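Avar wants its electric van to be easy to fix

Avar has spent most of its short life talking about range. Its next vehicle, a delivery van called the Grallham, goes 328 miles on a charge by the company's own count, and that number is on every poster. But when we sat down with the head of the van program on Dec 28, 2018, the talk was mainly about repairs.

"A van that sits in a shop is a bill," the program head said. "Our fleet customers ask about range in the first meeting. After that they ask how long it takes to change a door."

On the Grallham, a side door comes off with 6 bolts. The battery is split into two packs, and either one can be dropped and replaced on its own. The van will still drive on the other, at lower power.

"You lose speed on hills and you lose half your miles," the program head said. "You can still get home with it."

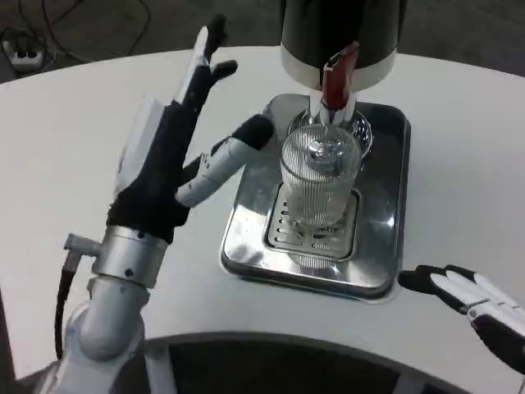
The packs will be built by Wendt, a supplier that already makes the cells for Avar's small hatchback. Final assembly is planned for the Clasesska plant, where the first 100 vans are due in April. All of them go to fleets that have agreed to send back service records every month.

Avar will also sell parts to independent garages, something it doesn't do for the hatchback. The manuals will be free to download. High-voltage work will still need a certified technician, and the company hasn't set a price for the course.

We asked whether a private buyer could order one.

"Not in the first year. We've had letters from people who want to build campers, and I understand it, but the fleets come first."

Towing figures haven't been released. The program head would say only that testing with a trailer is still going on and that the hitch will be an option on the long version.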